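Bench Notes: Small Wins From the Arm Build

April has been a good month in the workshop! Halás, our home-built tidy-up arm, now has code that runs from start to finish without me sitting on the stop button, and I have a pile of tips to pass on while they're still fresh. Marek Hájek did most of the gripper code and Zdeňka Pešek did most of the complaining about my cable runs (she was right). We rehearse everything in simulation first, then take it over to the real bench at the Grurnetitz shared shop.

The job we picked is picking up small framed pictures. It sounds silly until you try it. A frame is thin, it has a slick face, and it can stand up or lie down, so it teaches you more than a block ever will.

Start with your wrist view. Before you write a single move, park the arm over the work and look at how much of your own hardware is in the way. If the fingers hide the thing you want to grab, raise the camera mount before you touch the code. I spent two evenings tuning a move that was fine all along.

Model the clutter, too. A bare test surface makes you feel like a genius and then the real room eats you alive. Bowls, blocks, a dish or two, all at different heights. Plutness, our little planning script, got much better at choosing a path once it had something to steer around.

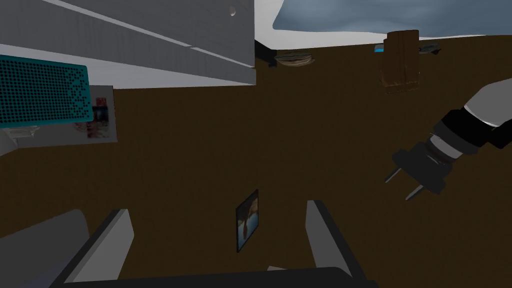
What finger opening should I start with for thin things like frames?
Open wider than you think you need, then close slowly. On our gripper I open to 100 percent for the approach, drop to 50 once the fingers are on both sides, and creep in from there. A narrow opening saves a second or so and costs you every time the aim is a hair off.

Next up, cables! Leave a loose loop at every joint and tape it only on the side that doesn't bend. Then run the arm by hand through its full reach, both ways, with the power off. If you feel a tug anywhere, redo that loop now. Hook-and-loop straps beat zip ties for this by a mile, and you can move them without hunting for the snips.

Label both ends of every wire while you're at it. Masking tape and a marker are plenty. I used eight colors of heat shrink on the first version and then lost the chart.

For flat items, work out the angle before the height. When a card or frame lies crooked to the arm, turn the wrist to line up with the short sides while you're still well above it, and only then come down. Turning near the surface is how you scrape a finger. We named that hover position Nura (don't ask, it was late) and every pickup now passes through it on the way in and again on the way out.

Watch the furniture in plan view as well. The floor between two big pieces can look roomy from the side and turn out to be a skinny wedge from above. Elbows need space, and so do gripper housings, so pad the outline of the arm in your software by more than looks polite.

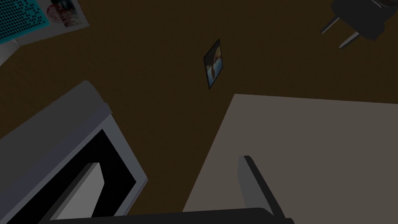
How many practice runs should I do before trying the real arm?
Enough that the failures start to repeat themselves. We did 69 in simulation before moving over, and by the end we had the same two faults showing up again and again, both easy to fix. Change one setting at a time and write it down, or you'll never know which one helped.

A few odds and ends from the notebook:

Stick thin rubber on the fingertips of the real gripper. Bicycle inner tube works great, and contact cement holds it. Rough up the metal with sandpaper first.

Put the stop button where your resting hand already is. Ours started on the far side of the bench, and Zdeňka moved it within the hour.

Start slow. Marek caps the speed at 8 percent for any brand new move, and yes, it's like watching paint dry, but you can see trouble coming and stop it with time to spare.

Save your last good settings before every session, in a file with a name you'll understand next month. "final_new2" isn't it.

Check the view again just before the close. Fingers open, frame near the tips, and if one finger overlaps the edge of the picture, back up and nudge sideways before going lower. 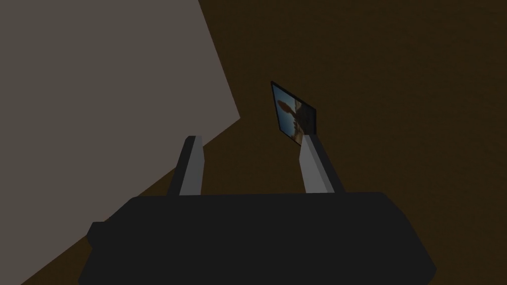
Gripper open, small framed picture near the right fingertip.

Next on my list is a softer set of fingertips, plus a proper shelf for the power supply. If you've found a glue that sticks silicone to metal and stays stuck, please send it my way!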